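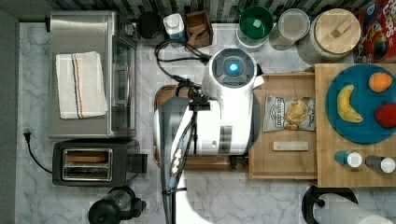 Breakfast Counter, Kitchen 2
Bhardwaj Kitchens for Hire, Herkham

The breakfast counter is the smaller of our two places for rent and the one which is most often requested for morning groups. You rent it with everything that is standing on it. The worktop is white and grey marbled, 62 cm deep, with mosaic tiles on the wall behind.

Included with the counter:
Toaster oven, stainless steel, with glass door
Toaster with 2 slots, 800 watts
Wooden cutting board, large
Canisters and jars for dry food
Wooden utensils
Kitchen towel, one per booking

The toaster oven

It stands at the left end of the worktop, close to the wall. You can grill cheese on bread in it, warm rolls, or bake a small portion of vegetables. Please give it five minutes to heat before you put the food inside. The door opens downwards, so keep the place in front of it free. We fold the kitchen towel on the top when the oven is cold. Before you switch on, take the towel away and hang it on the hook by the sink. 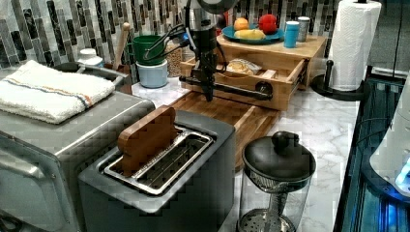

The crumbs fall into a tray at the bottom of the oven, and this tray can be washed by hand with normal washing-up liquid. Do not put it in the dishwasher, it becomes dull. If the tray has burnt sugar on it, leave it in warm water while you clean the rest.

The toaster

A simple model with a lever at the end. It takes two slices of sandwich bread or one long slice cut in half. For bread from the freezer, turn the dial one step higher. Only bread goes in the slots during toasting - no buttered bread and nothing made of wood or metal. When you have finished, pull out the plug and let the toaster cool before you clean it.

The cutting board

The board lies in the middle of the worktop and is large enough for a loaf and the fruit next to it. Wash it by hand, dry it with a towel and let it stand on its side until the next morning. We oil it each January. It is not suitable for raw meat; for this you can ask for the plastic boards at the desk.

Jars and canisters

They stay in a row along the back. You may fill them with your own oats, coffee or sugar, and we ask you to empty them when you leave. Spare jars hold 700 ml and can be borrowed without charge. The lids with a wooden top should not be soaked.
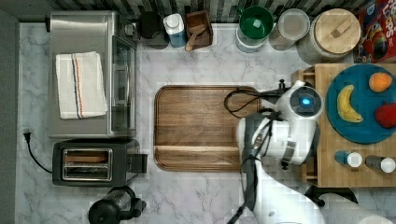

Ottavio Sanna

I prepare the counters in Herkham, and most questions about the equipment come to me. If you want to bring your own coffee machine or a mixer, please write to me first so that I can tell you which socket to use. Fruit may stay on the counter overnight when the booking continues the next day. Milk must go in the fridge under the window.

For bookings and prices write to Lungile Botha at the front desk. Keys are collected at the Pusberg Road entrance.

Page updated September 2019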